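23 Aug 2017

Back from Drustbridge just after nine, feet up, tea made, and I promised myself I'd write it all down before it turned to mush in my head. The allotment at home has been sulking since the start of August (blackfly on the beans, blight on half the tomatoes) and I needed a day of looking at other people's vegetables. So off I went on the 212, which takes its time and stops at every gate between Brirness and the river, but I had the front seat upstairs and a cheese roll, so no complaints from me.

I got off a stop early, as I usually do, and walked the long way to the show so I could stretch my back.
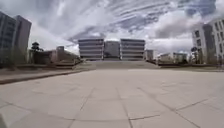
The big square on my way to the show, Drustbridge.

The show itself was a treat! The onions were enormous, all lined up on their rings of pipe with their necks tied in raffia, and I stood there so long that a lady asked me if I was judging. I wish. The runner beans were a bit down on last year, I thought, and there were only two plates of gooseberries, but the marrows made up for it, and somebody had grown a purple carrot as long as my forearm.

I had a good long talk at the Pramanik seed stall and came away with far too much: winter lettuce, a spring cabbage I've never tried, and a packet of Morby, the short stumpy leek that everyone down our row swears by. It came to around 30 pounds, which is more than I meant to spend by a good way, but I haven't had a holiday this year and seeds keep. I also bought a jar of piccalilli and have already been at it with a spoon.

Then a slow wander before the bus home, thinking mostly about where on earth I'm going to put a second row of leeks when the parsnips aren't coming out till after the frosts.

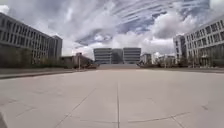

Is it too late to sow spring cabbage now?
The man on the stall said the end of August is fine so long as the seedlings are planted out by early autumn, so I'll get a tray going tomorrow on the back step and keep the slugs off with a bit of old netting and some luck.

Must also remember to water the cucumbers first thing, and take the empty jars back next door. My knees are telling me about all that walking. Bed soon, after one more slice of toast with the piccalilli.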